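Keeping mixed fruit on the table, 3 weeks in

Posted November 30, 2021

The fruit used to live in a deep bowl on the kitchen worktop. The bottom layer bruised, and whatever was down there got forgotten. At the start of the month I moved it to a plate on the table, one layer only, nothing stacked.

The plate is a plain round cream one from the Nyberg set. Its rim is low, so round things roll if the plate is less than half full. Ten pieces sit well on it. The big green and yellow one goes down first, on the left, and the small ones fill the gaps.

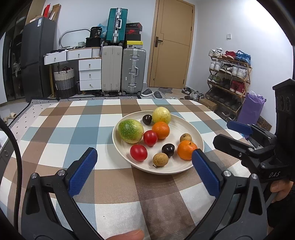

Weight was the next question. I put the full load on the Stillel scale before and after taking off the largest piece, and the difference was bigger than I had guessed. The smallest mandarin was 226 g with two of the little brown fruits beside it – I was too lazy to weigh them separately.

The checked cloth stays on. It came from the market at Storkthorpe in February and has been washed almost 7 times without shrinking. Fruit grips it better than bare table, which helps when sorting.

Sorting goes like this:

1. Take the fruit off the plate and put it straight on the cloth.

2. Turn each piece over and press lightly near the stem. Soft ones get eaten that day.

3. Handle the dark cherries last, one at a time. They mark easily.

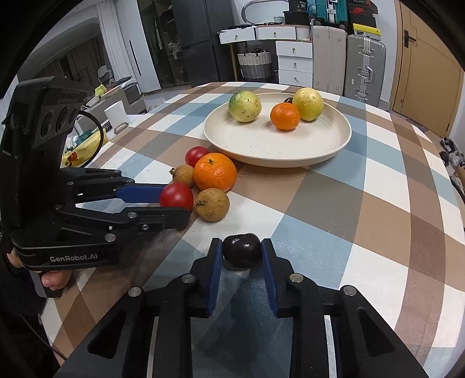

4. Wipe the plate, dry it and load it again, firmest pieces underneath the rim side.

Yolandi Molefe asked whether tomatoes should be kept apart from the rest. I haven't tested that yet. The Flenley box is free, so they can go in there for 6 days and I'll compare.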